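My hands are tired, and they didn't even pick anything up

I have a new job, sort of. Two afternoons a week I put on a pair of gloves full of sensors and move my hands in the air so that a robot will move its hands over a table. My mother asked what I do there and I said "baskets." She has stopped asking.

The way it works is that you do the task over and over through the robot, somebody saves the good ones, and later the robot is supposed to work out what you meant. Kylie Lowther, who trained me, wants 200 good ones for the basket task before she'll let anyone train on it. A good one means both hands go in, the basket goes up level, and whatever is in it stays in it. On my first day I got seven. I had been lifting baskets without supervision for decades, so this stung.

The trouble is the thumbs. Mine are a normal length and go where I send them. The robot's are on the ends of two big black hands and they have their own ideas about where the rim is. You have to come in palms up, fingers open, thumbs out over the edge, as if you were about to receive a baby from a nervous relative. Then you close slowly. If one side closes before the other the basket turns, and Kylie says "reset" in a voice like a dentist's.

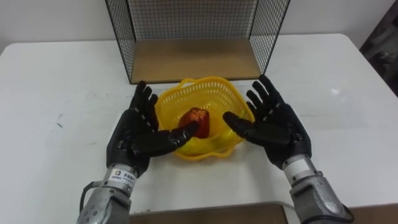
I've learned to look at the rim and ignore the thing inside. The red thing is a trap. You stare at it, your left thumb drifts toward it, and now you're teaching an expensive machine to poke things. Renato Acuña did this for a whole afternoon before he noticed, and the robot trained on his batch reached for everything thumb first. They kept it for a week because it was funny, and then they deleted it, which he took harder than he let on.

The other thing I do is hesitate. I hover for a second before I grab, apparently all the time, at home too (I checked with a colander). The robot picks this up beautifully. It can't yet lift a basket reliably, but it can pause in front of one like a man who has forgotten why he came into the kitchen. Carola Ostermann played me a run from last Saturday and I recognized myself immediately. It was like hearing your own voice on an answering machine, but with elbows.

Anyway, I'm up to nearly half of Kylie's number and my shoulders hurt. Next up is putting things on the wooden board, and I've been practicing on the colander.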